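# Skarkomier Day Parade

The **Skarkomier Day Parade** is an annual street procession held in April in the city of Nomwood by residents with family ties to the Skarkomier region. It is organized by the Thorlacius Society, a community association that also runs a language school and a lending library. The parade follows Grelto Avenue from the old rail depot to the courthouse lawn, where a flag is raised and a short program of songs and speeches is given.

## Background

Families from Skarkomier began settling in Nomwood when the city's canneries were hiring. Most lived in the blocks north of the depot, and the first gatherings were church suppers held there in early spring. The Thorlacius Society was formed when three of these church groups merged their funds to rent a shared hall.

The first parade had 348 marchers and no permit. Police closed one lane of Grelto Avenue after it had started. The city council approved a regular permit the following year and has renewed it each year since, apart from two years when the avenue was being rebuilt. In those years the procession was replaced by a flag raising on the courthouse lawn.

## Route and order of march

Marchers gather at the depot from 9 a.m. and step off at 10:30. The order has changed little. The flag party goes first, followed by the language school, the choirs, the trade and sports clubs, and any visiting groups from other cities. Cars and floats come last. Motor vehicles were limited to 7 after complaints from shop owners about exhaust and noise.

The route passes the Thorlacius Society hall, where the bands stop playing for one minute in memory of members who have died during the year. At the courthouse the flag is raised on the east pole. It is taken down at sunset.

## Flag

The flag used in the parade is green and white with a narrow gold border. The original was sewn by members of the society and is now too worn to fly. It is kept at the hall and shown to the public during parade week.

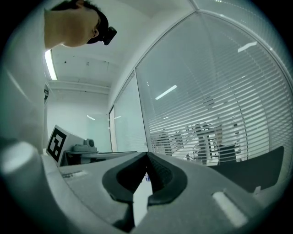
The present flag is a copy made to the same measurements. A dispute over whether the gold border should be kept, as it does not appear on flags used in Skarkomier itself, was settled by a vote of the members in favor of keeping it.

## Attendance

The largest recorded turnout was 932 marchers, in the year the new hall opened. Spectators are not counted. Several families who have moved away from Nomwood return each April to take part, and the language school holds its reunion on the evening of the parade.

## See also

- Thorlacius Society
- Grelto Avenue
- Public holidays and observances in Nomwood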